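The Black T-Shirt Problem
Speaker notes, Grevora evening talks, 30 minutes including questions

Slide 1. Title only. Let people sit down.

Good evening. I have been given half an hour to talk about folding shirts, which my family considers generous. I used to manage the stockroom at Rindum, where we put out 100 shirts before opening, and I have had opinions ever since. Tonight you get most of them.

(Hands up: who folds? Who has a chair? Wait for the laugh from the chair people. There are always more of them.)

Slide 2. Why black

A striped shirt is a kind host. The stripes tell you when you've gone crooked. A white one shows its creases and its seams. A black one tells you nothing at all. You lay it down, you look for the side seam, and you are looking into a well. Then you pick it up, and every bit of fluff you have owned since June is on the front.

So we start with black. If you can fold that, the rest of the drawer is a holiday.

Slide 3. The surface

The bed is where most of us fold, and the bed is terrible. It's soft, it dips, and there is usually a cat or a towel on it. You want something flat, hard and pale. Pale matters because the edge of a dark shirt is suddenly a line you can follow. At Rindum we had a grey counter and spent our mornings squinting at it. I asked for a white one for years and got a lamp.

(Pause here and hold up the Fliment shirt. Don't shake it, it sheds.)

Slide 4. The fold itself, live

Shirt face down. Collar away from you. Smooth from the middle outwards with the flat of your hand, and take your rings off first. I have pulled threads in front of an audience before.

Bring one side in to the middle of the shoulder. Sleeve back on itself. Do the other side. Now you have a long strip and a choice: in half and half again for a shelf, or in thirds if you want it to stand up in a drawer and look at you.

The Gentile method, as it was called on our training sheet, adds a sheet of card and takes 16 steps. I did it for a whole winter. The shirts looked marvellous and I went home late.

Slide 5. Picture, leave up during the next part
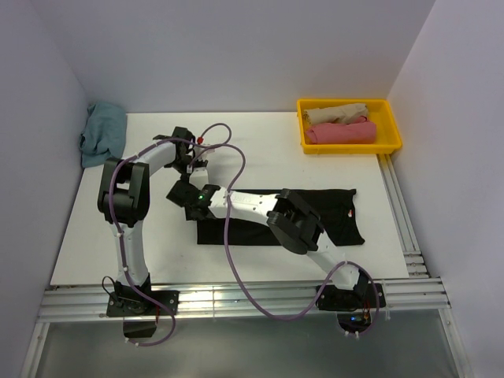
Back to the sleeves, where it all goes wrong. A short sleeve wants to poke out of the bottom like a tongue. Fold it flat before you bring the side over, press once, and move on. If it pokes out anyway, turn the shirt over and put it at the bottom of the pile. This is what shops do.

Slide 6. How fast?

I'm asked this every time. I allow myself 60 seconds for a black shirt at home, and I include the swearing.

Slide 7. Questions

Likely ones: fitted sheets (no), ironing first (if you must), whether rolling counts (it does, I've softened).

Remember to get the Fliment shirt back from the front row.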